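**Brick walls and Wi-Fi: what finally worked for you?**

**mossy_gable** – May 2021

Three weeks in the old Parsons building in Zunstead and I'm in love with it! Thick brick, big windows, 1,127 square feet on one floor. The Wi-Fi is another story. I get 239 Mbps next to the router and 4 in the bedroom, which is two brick walls away. I've been walking around with the Votico app running like I'm hunting for treasure, and I'm having way too much fun with it.
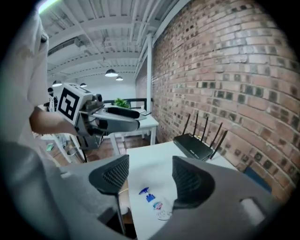 Does switching to 2.4 GHz help through brick?

It usually does. The lower band gets through masonry better than 5 GHz, but the top speed is lower, so keep 5 GHz for whatever sits in the same room.

**tallpine88**

Great building! Skip the band fiddling though and get a mesh kit. I put in the Prakstead one with 2 units and my back room went from useless to movie night.

**copper_kettle**

Gotta disagree with tallpine88. Mesh units still have to talk to each other through the same brick. Run a cable if your landlord lets you – a flat one goes under a door just fine.

**tallpine88**

Only if you put the second unit in a bad spot. Mine's in the hallway with both doors open and it flies.

**mossy_gable**

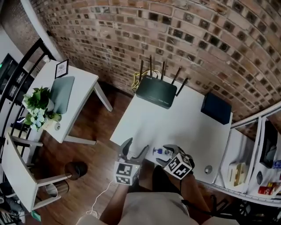

Placement is what I want to try before I spend a cent. I've read that a router does best out in the open, up high, and well away from heavy walls. Mine's a black one at the back of a white table, close to the brick, with the yellow cable in a tangle behind it, so there's plenty to improve! First step is moving it toward the middle of the room, then running Votico again in the bedroom.

**copper_kettle**

Good plan. Stand a couple of the antennas straight up while you're at it, and test at the same time of day or the numbers won't mean much.

**tallpine88**

Post the new speeds! I'm still betting on mesh by June.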